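3.2 Sampling and recruitment of households

The study drew its participants from two towns, Lougher and Sturard, which share a water supplier but differ in the age of their housing. In each town 300 households were invited by letter to keep a diary of what they ate between meals. Letters were followed by a single reminder. No payment was offered, although each household that returned a diary received a summary of the results.

The diary asked for the time, the place and the kind of food, in the respondent's own words. Earlier work by Strobel and Kombo had used a fixed list of foods, and it was felt that such a list led people to leave out items eaten away from the kitchen. Entries were later sorted into groups by two coders working apart. Where they disagreed, the entry was passed to a third reader, Huw Parri, whose decision was final. Items sold in resealable packs (see Figure 2) were given a group of their own, as respondents often ate from the same pack over several days and recorded it only on the first. 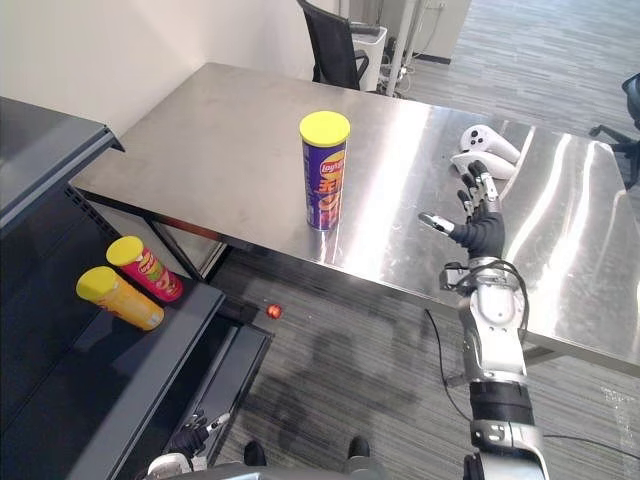
Figure 2. A tall snack can with a plastic lid, coded as a resealable pack.

Households in Sturard were slower to reply, and the closing date there was moved from August to November 2019. The diaries received after the first date did not differ in length from the earlier ones and were kept in the sample. Diaries covering fewer than four days were left out - a stricter rule than the one used by Costello and Gallagher in their study of Prullitz - and the remaining set held over 1,000 separate entries for Lougher alone.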